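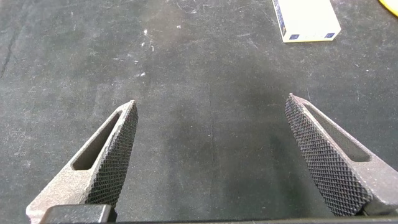 Clundum gets its night bus back

Well, it's happening! The number 13 is going to run after dark again, and if you live up the hill like I do, you already know what a relief that is. I've been walking home from late shifts since spring with a flashlight and a bag of groceries, and I'm not going to miss it one bit.

The first late bus leaves Utik Square on Thursday at 10:40 p.m. There are two more after it, and the last one pulls out just past midnight. All of them go the long way, past the clinic and the old Pyo bakery, then up to Tomik Road (yes, they kept the stop by the laundromat, I asked).

Widad Smadi, who collected 206 signatures for the bus outside the grocery store, was still a little stunned when I called her. "I figured we'd get a polite letter and that would be it," she told me. Her son works evenings at the clinic and has been paying for rides home, six nights a week some weeks. She's planning to be on the first bus herself, just for the fun of it.

The fare is $2, same as daytime, and monthly passes are good too. Drivers can't make change after 9 p.m., so bring the exact amount or load your card first.

One thing I couldn't get an answer on is Sundays. The schedule taped up at the square leaves Sunday blank, and the woman at the ticket window said to check back in December. I will, and I'll post it when I hear!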